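Arnska notebook, August, 2:10 pm
Jewelry sort, bracelets, first pass

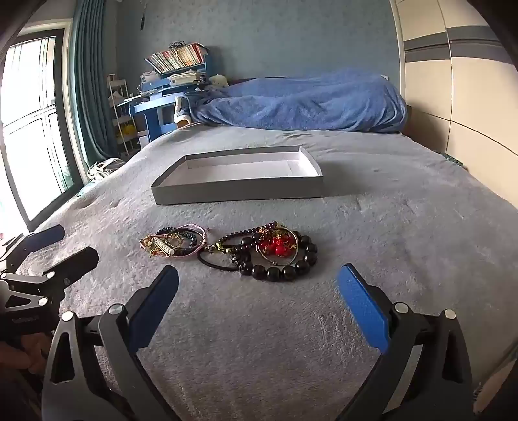 Working surface for this lot is the bed with the gray plush blanket. The pile keeps round beads from rolling, which the desk did not. Drawback: thin cord sinks into it and the small charms are easy to lose against the creases. Run a flat hand over the blanket before closing the session.

Receiving container is the shallow cardboard tray, white inside. Dark beads show up well in it. The flap at the right end does not lie flat. Tape it or leave it, but do not rest anything on it.

Material is in two clumps, left as they came out of the bag. Notes on order of work:

Left clump. Pink braided cord is the one holding the rest together, so free that first. Then the small dark bluish-green beads, then the thin black cord. The cream-white discs can be lifted away separately. Gold charms and chain last, by the link, never by the charm.

Right clump. Start with the large glossy black beads, heaviest piece and on the outside. One carved-looking bead in that bracelet, note it on the card so it is not logged as a replacement. The reddish-brown strand runs behind and across the black one. Follow it from the end with the gold and yellowish-green beads. Red beads after that. Thick black elastic: check for stretch, do not pull to test.

Cards start at 107. Lot goes under Disholm in the log, with the Mousavi lot kept apart until both are carded. Weigh each piece on the Tuvo scale after it is separated. The scale read 2 g high last session, so zero it with the pan on. The last full lot came to 209 g corrected.

Do not cut any cord. If a knot has not moved in a few minutes, set the piece aside with its neighbor and card them as one, marked T for tangled.

To do: small zip bags, more blank cards, recheck card 57 (clasp type missing).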